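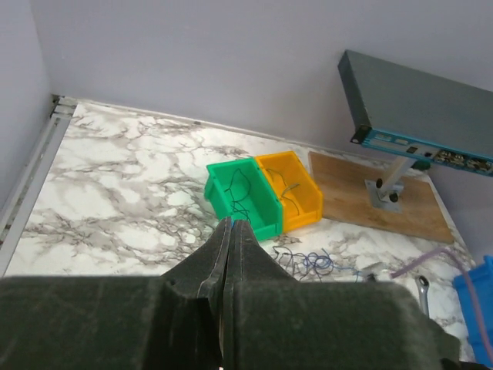 Household Tips: Looking After Family Letters, Clippings and Books

Bostholm Historical Library
Guidance for the public, revised each August

The library is often asked how ordinary families should keep the papers they inherit. These notes cover the materials most often brought to the reference desk: handwritten letters, newspaper and magazine clippings, diaries, photographs and the small stock of history books that tends to travel with them. All of the methods can be carried out at home with inexpensive supplies. Items that are moldy, badly torn or thought to have significant money value should be shown to a paper conservator before any work is attempted.

Before you begin

Choose a clean, dry table large enough to lay out the contents of one box at a time. Wipe it down and allow it to dry fully. Wash and dry your hands, and skip hand cream that day. Cotton gloves are not recommended for paper, as they catch on torn edges and make thin sheets hard to feel. Clean nitrile gloves should be used for photographs and negatives.

Food, drinks and ink pens should stay in another room. Use a soft pencil (2B is suitable) for all notes.

Keep the papers in the order in which you found them until you have written that order down. A grandmother who kept a funeral card between two letters may have had a reason, and the connection cannot be recovered once the bundle has been sorted by size. When the library received the Meinecke family papers, a gift of 3592 items, the letters had been sorted by postage stamp at some point before they reached us. Staff are still matching second pages to first pages.

Unfolding letters

Letters that have been folded for decades should be opened slowly, one fold at a time. If a sheet resists or cracks, stop. Leave it in a room with ordinary humidity for a day or two and try again. Do not use steam, a damp cloth or an iron.

Once open, a letter may be flattened between two sheets of clean white blotting paper under a large book. A week is usually enough. Check it after the first day to make sure that no corner has turned under.

Store the envelope with its letter. The postmark is frequently the only evidence of the year, as many correspondents wrote no more than the month at the top of the page. Place the envelope behind the letter in the same folder, with the letter out of it.

Fasteners

Remove rubber bands first. If a band has hardened and stuck to the paper, lift away what comes freely and leave the rest.

Paper clips should not be pulled off. Lay the sheet flat, hold down the long side of the clip with one finger and gently raise the short side until the paper is free. Where rust has bonded the clip to the page, slide a strip of thin polyester film between metal and paper on both sides before lifting.

Staples are best opened from the back with a thin, blunt blade. A standard staple remover will tear old paper.

Pages that must stay together can be held inside a folded sheet of acid-free paper. Stainless steel clips are acceptable over a small paper buffer if the pages are strong.

Newspaper and magazine clippings

Newsprint is the weakest paper in most family collections and will stain whatever it touches. Clippings should be separated from letters and photographs and placed in folders of their own. Write the name of the publication, the date and the page on the folder. If the clipping has no date, look at the back: a partial advertisement, a weather notice or a ball score will often narrow it down.

For everyday use, copy each clipping onto acid-free paper and keep the copy with the related letters. The original may then be stored or let go, as the family prefers. Where the text alone matters, a clear copy serves future readers as well as the original does.

Magazines should be kept whole where possible. An article cut from its issue loses the cover, the table of contents and the letters column of the following month, in which the author may have been corrected. Store magazines flat, in stacks no higher than 3 inches, with a sheet of stiff board under each stack so that it can be moved without bending.
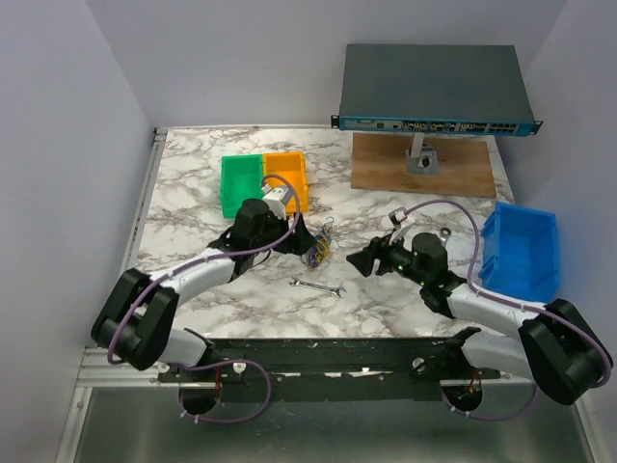 Do not laminate. The heat and adhesive cannot be reversed, and the library is unable to accept laminated items for its collections. The same caution applies to pressure-sensitive tape of every kind, including tape sold as removable. A torn clipping can be kept in a polyester sleeve, with the pieces laid in position and no adhesive at all.

Folders, boxes and labels

Use folders marked acid-free and lignin-free. Letter size suits most correspondence; legal size is needed for deeds and older typescripts. A folder should hold no more than can lie comfortably within its scored edge, generally about a quarter of an inch of paper.

Boxes should be full enough that folders stand upright without slumping. If a box is only part full, place a spacer of folded board at the back. Shoe boxes may be used for a short time while you sort. Plastic storage tubs with tight lids hold moisture and should be avoided in basements and garages.

Label each folder in pencil, along the top edge, before anything goes into it. The library suggests the following order:

Surname of the writer, then given name
Name of the person written to
Earliest and latest year
Any subject a stranger would need to know

"Aunt Vi's letters" will be clear to one generation only. Give her full name.

Photographs

Hold prints by the edges. Do not write on the front, and do not write on the back in ink. Identify people in soft pencil near the edge of the back, pressing lightly, with the print face down on a smooth, clean surface. Plastic-coated prints will not take ordinary pencil; for these, write on the sleeve before inserting the print.

Magnetic albums with sticky pages should be emptied if the prints come away easily. A length of unwaxed dental floss, worked slowly behind the print with a sawing motion, will release many of them. If a print will not move, photograph the page and leave it alone.

Family history books and notebooks

Shelve books of similar height next to one another so that they support each other. Large volumes should lie flat, with no more than two or three in a pile. To take a book from the shelf, push its neighbors back slightly and grip it at the middle of the spine. Pulling from the top of the spine is the most common cause of damage seen at our desk.

Dust the top edge with a soft brush, holding the book closed and brushing away from the spine. A vacuum cleaner may be used on the empty shelf. Keep it away from the books themselves.

Pressed flowers, bookmarks, receipts and church bulletins found between pages should be taken out, placed in an envelope and marked with the title of the book and the page number. Notes written in the margins are part of the record and should never be erased. Several of the more useful comments on the early settlement of this county survive only as penciled disagreements in the margins of a school reader.

Where to keep them

An interior closet on a main floor is suitable in most homes. Attics are too hot and basements are too damp. Keep boxes off the floor, away from outside walls, and clear of pipes, radiators and fireplaces. A steady temperature matters more than a low one.

Open each box twice a year. Look for insect droppings, small holes, a musty smell or new stains. If you find mold, close the item in a paper bag, keep it apart from everything else and call the library before trying to clean it.

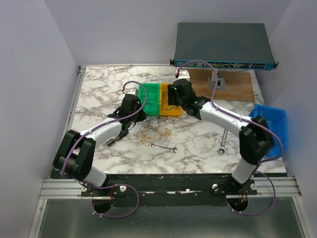

Recording what you have

A simple list is the most valuable thing a family can add to its papers. It need not be long. One line for each folder, giving the box, the folder number, the people and the years, will serve. Type it if possible, print two copies, place one in the first box and give the other to a relative in a different household.

Anything you know from memory should be written down separately and signed. State how you know it. "Told to me by my father" and "read in his diary" are different kinds of evidence, and a later reader will want to know which is meant. Where two relatives remember an event differently, record both accounts with their names.

Scanning is worthwhile for papers that are read often. For letters, 300 dots per inch in color is sufficient; small photographs should be scanned at 600. Include the backs. Name each file with the box and folder number first. Of the Meinecke papers, 2254 items have been scanned to date under the same rules, and readers may consult them at the public terminals.

A scan does not replace the original. Keep both, and check once a year that the files still open.

Lending and giving

Before lending papers to a relative, a school or a local writer, make a list of what is leaving the house and have both parties sign it. Ask for a return date.

Families who wish to place papers in a public collection are asked to contact the library before sorting or discarding anything. Household account books, carbon copies and drafts are frequently thrown out as being of no interest. They are often what researchers ask for first. The library can accept gifts of up to 2000 items without a prior visit; larger gifts are seen in the home by appointment.

Questions about these notes may be addressed to Haoran Fan, Collections Care, at the Bostholm reference desk. A printed copy in larger type is available on request. Blotting paper, folders and polyester sleeves may be bought singly at the desk while supplies last.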